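Journal > 2020 > Workshop and house

Entries | Index | Materials | Contact

May 7, 2020

Vanity day. I had put it off since January, when the basin was set and the counter got one wipe and was called finished. The dark top shows everything. Seen from standing height it passes; seen from a crouch with the light behind it there is a gray film from the faucet to the front edge, mostly scale, with some old silicone smear in it.

Order of work, for the record. Clear the top. Dry cloth first to lift grit. Spray, wait four minutes, wipe toward the basin, spray again, squeegee. The old habit was to squeegee straight after spraying, and that only moves the scale from one place to another. Yevhen Hrytsenko told me this last year and I wrote it down and then ignored it.

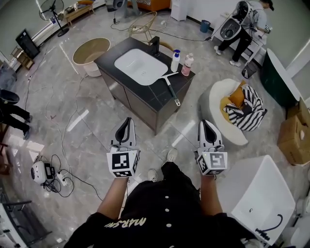

Vanity, spray bottle and squeegee on the counter.

The blade wants to be held at a low angle and pulled in one stroke. Stopping halfway leaves a line. Pulling off the front edge is fine if there is a cloth on the floor, and the tile is glossy enough that drips need to be caught at once. I marked the floor with a dry towel and moved it along with me.

Dilution: 84 ml of concentrate made up to 500 with tap water. The water at Mirkutville is hard, so next time I will make it up with distilled and compare. The Menier cleaner is gentler than the Busa and needs a second pass near the faucet base. The Busa smells worse. I would not use either on the tub until I have tried a patch low on the outside.

Basin after the counter, never before. The drain ring takes a soft brush. White ceramic hides scale well, so I go by touch: a clean patch squeaks, a coated one drags slightly.

Cables on the floor are to be coiled before any mopping. The power strip goes up off the tile first. Same rule as always, and I repeat it to myself every time.
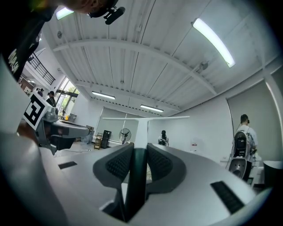 Daylight from the tall windows is better for checking than the ceiling tubes. The tubes give a hard reflection on a dark surface and the eye reads it as clean. Best method so far is to check once under the tubes and once by the windows' light alone, from the side.

Receipts: 1,661 for the month on fittings and supplies, the Kettler invoice included. The sealant is the largest line and I have no complaint about it.

Left to do: the bead behind the faucet, the underside of the counter lip, and the inside of the cabinet, which I did not open. New blade for the squeegee before the next round.

Recent entries
Grout, second attempt
Hard water notes
Hinges and a sticking door
Where the sealant went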